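# Surface and Pattern: Gallery

The Clolton Center for Domestic Interiors keeps a study collection of wall coverings, floor finishes and household textiles for use by design students, property managers and members of the public. This page gathers notes on the part of the collection that deals with small rooms, where walls, floor and everyday belongings are seen close together. Selection and text are by Primo Lombardi, Surface Collections.

## About the display booths

Wall coverings in the collection are shown upright wherever space allows. A flat sample book gives an accurate color but a poor sense of repeat, and visitors choosing paper for a hallway or a child's bedroom have often asked to see a pattern turn a corner. The Center now maintains 48 patterns that may be requested for upright display. Requests are limited to two patterns per visit and should be made at the Tinel Street desk before noon.

Floral papers remain the most frequently requested group. Within that group the Center distinguishes between scattered designs, in which sprigs are placed without visible connection, and trellis designs, in which ribbon, vine or cord joins the motifs into a regular grid. Trellis designs require more care in hanging. The diagonal lines must meet at each seam, and any error at the first corner is carried along the next wall. Hangers working from the Center's loan rolls are asked to mark a true vertical on every wall before beginning.

Pale grounds show handling more readily than dark ones. Papers on a white ground should be dusted with a dry cloth only, and adhesive hooks should not be applied to them.

## Household textiles

Garments and bedding are included in the study collection because they supply much of the color in an ordinary room. Students on the Mohmand course are asked to record a room with its laundry, cups and shoes in place, and then to record the same room after it has been put in order. Both records are kept. The collection accepts washed cotton, denim and printed cloth in any condition, provided that the items are delivered folded and in a closed bag.

## Gallery
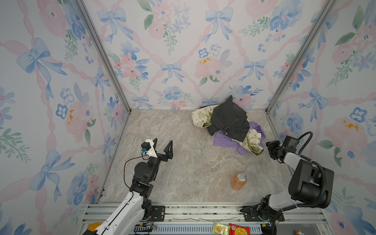
*Ribbon-and-rose trellis paper with a marble-patterned floor, clothing and an orange soda can.*

The paper carries pale blue bows and pink roses on white, with pink ribbon garlands forming the diamond lattice. Dark gray denim lies at the top of the clothing, over a cream printed fabric and a lavender-purple garment.

## Using the gallery

Images on this page may be reproduced for teaching with credit to the Center. Larger copies are available from the Komelo Reading Room, which is open to registered readers from 2 p.m. Up to four sample sheets may be borrowed at one time. The next group of patterns will be added in July.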